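We use cookies to keep this site running and to remember your settings. By continuing to read you accept our cookie policy. Accept / Manage settings

2018-07-22

Trash again. I know, I know, I said I'd write about the garden tonight, but the tomatoes are doing what they did last time (nothing) and the trash is where all my energy is going this month.

So the hauler put up the new sheet about what goes in which bin, and the Gotdale rules are different from the rules at my old apartment, and both are different from what I grew up with, which was one can by the back door and everything in it. I've been carrying the sheet around folded up in my bag like a treasure map. It has a coffee ring on it now. I've read it so many times on the bus that the crease has gone right through the word "cardboard."

The bill is what got me started. The last one for work was $328, and there was an extra line on it for a contaminated load, meaning one of our recycling bins had food in it. Of course it had food in it! I've seen people scrape half a burrito in there. I've probably done it myself before I'd had my coffee. Anyway I said out loud that somebody should look after it, and you can guess how that went. I'm the trash person now. I don't even mind. I like a job where you can see you've finished.

What I've learned so far is that the big bins aren't the trouble. The trouble is the table. Things land on a table and they sit, and after a while they stop being anybody's and turn into scenery. A paper cup, paper that got balled up, a foil tray with its rim all crinkled. None of it is much by itself, and every bit of it belongs someplace different, so people look at it and get tired and walk off. I get tired looking at it too.

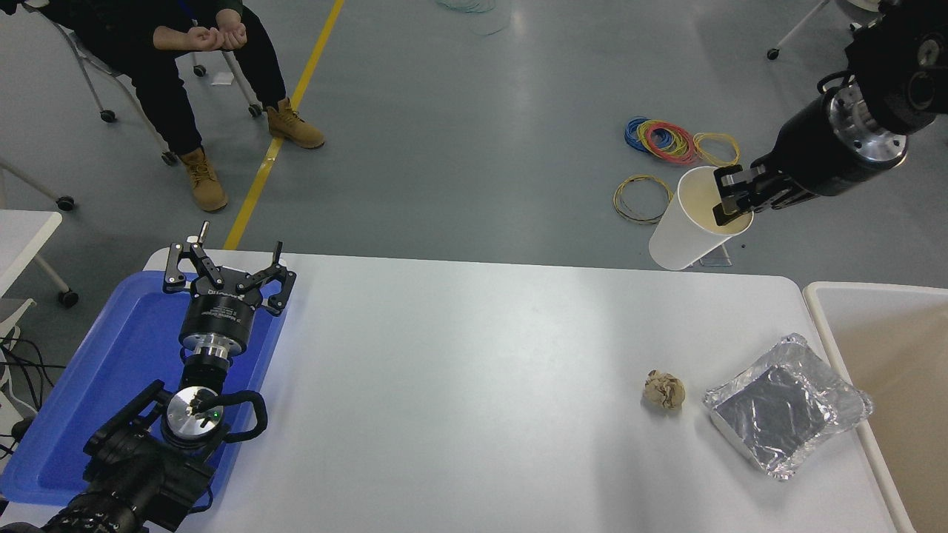 My own kitchen isn't any better, to be fair. I came home full of opinions and found my counter looking like the inside of a glove compartment. Receipts, a takeout lid from Lulten, rubber bands, a cup I'd carried in from the car. I gave myself 20 minutes with the radio on and did the whole counter, then I got carried away and did the drawer under it too, the one with the dead batteries. The batteries are in a jar now. I have no idea what happens to the jar. That's a problem for later in July, or for whoever inherits the house.

The foil part was fun, though. The sheet says foil trays are fine if they're clean, and then doesn't say what clean is. Is it clean enough to eat from? Clean enough that it doesn't drip? I called the number at the bottom and waited through so much flute music, and the woman who finally picked up was lovely about it. She told me to wipe it or give it a quick rinse and not to fuss over a stain. She also said to fold the tray over on itself so it doesn't go sailing off the belt with the paper. I'd never thought about a belt! I've been squashing them flat with my palms ever since and it's very satisfying, although you have to watch the corners. I've got a small cut on my thumb to prove it.

Then there's balled-up paper, and I had a whole theory about that. My theory was that if it's crumpled it's ruined. Wrong! Crumpled is okay, greasy is the problem, and tiny shreds are a problem too. So now I open up every ball to see what's been in it. It makes me look like I'm hunting for love letters. Most of the time there's nothing in there at all, somebody just likes squeezing paper. There's an easy test that I got from the same lady on the phone: scrunch it in your fist and let go. If it stays scrunched it's paper, and if it springs back open it's got plastic in it and should go with the regular trash. I did it with everything in the house. Gift wrap from Christmas, a chip bag (springs back like it's alive), the bag the rolls come in from the bakery on Phan Street, which passed.

Clear plastic is the one that makes me grumpy. The thin crackly sort that things come wrapped in can't go in our bins at all, even though it's clear, even though it looks so clean and innocent. It wraps itself around the machinery at the sorting place, she said. There's a drop box for it by the carts at Tukard, so I've hung a bag on the doorknob and when it's full I'll take it over when I go for groceries. It fills up so much faster than I thought it would. I'd guess some 70 wrappers since I hung it up, and that's only me and the cat, and the cat isn't buying anything.

One rule of my own, which isn't on the sheet: take the contents out before you decide. A package that still has something in it isn't trash yet, it's a thing that needs a home, and it should stay on the table until somebody has a proper look. I threw out a brand-new pack of sink stoppers in the spring that way and I'm still mad about it.

And cups. Oh, the cups. I went into this so sure about cups. White, paper, says paper right on the sleeve of the box, so into the paper bin they went, stacked up nice and tidy. I was proud of my stacks. I showed people my stacks.

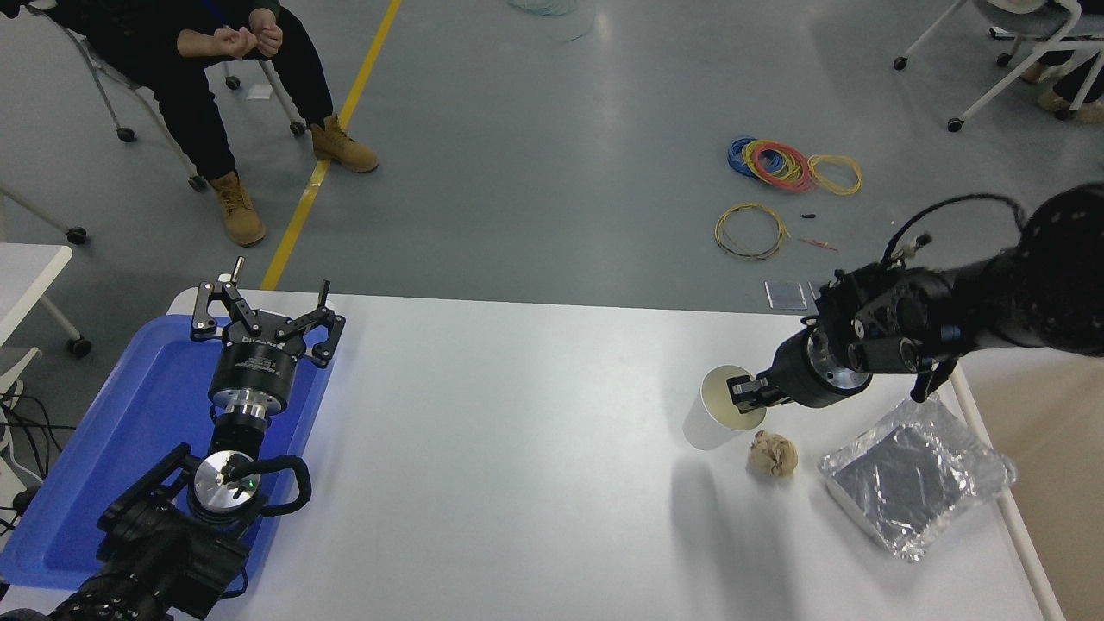
Can a paper cup go in with the paper?

Around here it goes in the regular trash, as most of them have a thin plastic lining to hold the drink, and the Gotdale paper bin doesn't take that.

I had to go back and pull all my lovely stacks out again. It was past 4 by then and I wanted to go home, and I did it with a pair of kitchen tongs and a lot of muttering. Then I wrote CUPS on a strip of masking tape and stuck it on the trash can, and CUPS with a line through it on the paper bin, and my handwriting came out so bad that the second one looks like it says GIPS.

I'm bringing my own mug from now on, the green one with the chip in the handle. It'll probably get left on the table with everything else, but at least I can wash it.

Need to buy more masking tape. Need to call back about the batteries. And the tomatoes want water before bed, so I'm stopping here.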